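Folding for people who hate folding
Speaker notes, Brusholm community evening, Giuliana Henao

(Wait for the kettle crowd to sit down. Slides can start late, no harm.)

Hello and thank you for coming out! I want to talk about laundry for 40 minutes, and I'm delighted so many of you thought that sounded like a good night. I used to be a heap person. Clean clothes went on the bed, then on the chair, then back on the bed, and by the end of the week I was ironing things I'd already ironed.

What changed it for me was sorting by how a fabric behaves. Forget whose it is, forget what drawer it lives in. Cotton stays where you put it. Knits stretch if you hang them about. And then there's the slippery stuff, satin and anything like it, which I love wearing and used to dread folding.

(Ask: who has a satin thing at the bottom of a drawer right now? Hands up. Mine goes up too.)

So, shiny fabrics. Take them out of the heap first, while you've still got patience! Find a seam, any long one, and let it be your straight line. Smooth away from the seam with the flat of your hand. Big folds, few of them, and please don't chase every little crease (I did for years and it made me miserable). 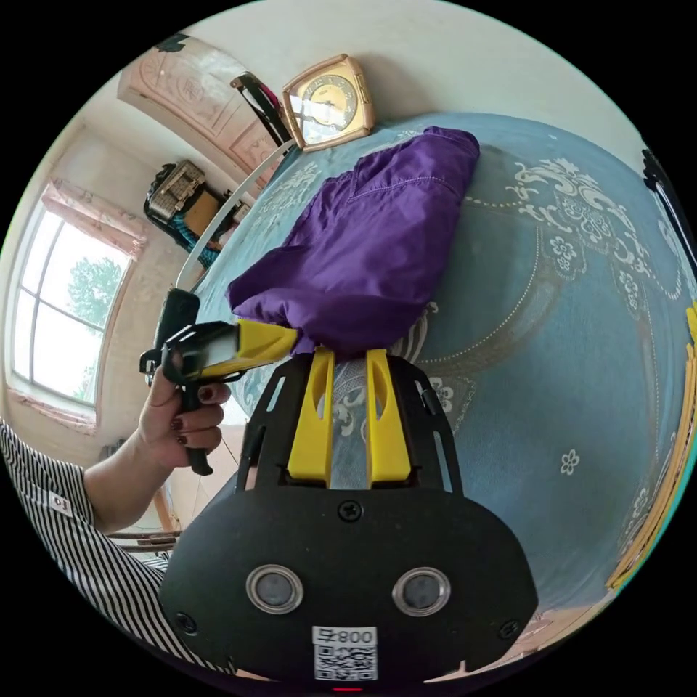

Muriel from the Vaughan group wrote to me after the May talk to say she disagrees completely: slippery things should go last, on top of the stack, or the whole pile slides over the moment you lift it. She's got a point about the lifting. My answer is to fold them first and stack them last, and she has since written back to say she'll allow it.

(Pause here, people usually want to argue. Let them, 5 minutes at most.)

Next, stripes. I'm so fond of stripes. They're a free ruler! If you've got a striped top or a striped pillowcase, fold along a stripe and you'll be straight without even trying. Start children on these, they get the hang of it so quickly.

Then rolling. Rolling is lovely for T-shirts and holiday bags, and hopeless for satin, which unrolls itself while you're looking at it. Show the blue scarf from my bag. Let it unroll on the table. Do it twice if they laugh.

Last bit: try 3 garments tonight, straight off the heap, then stop. Handouts are by the door, and the scarf goes round the room now if anyone fancies a go.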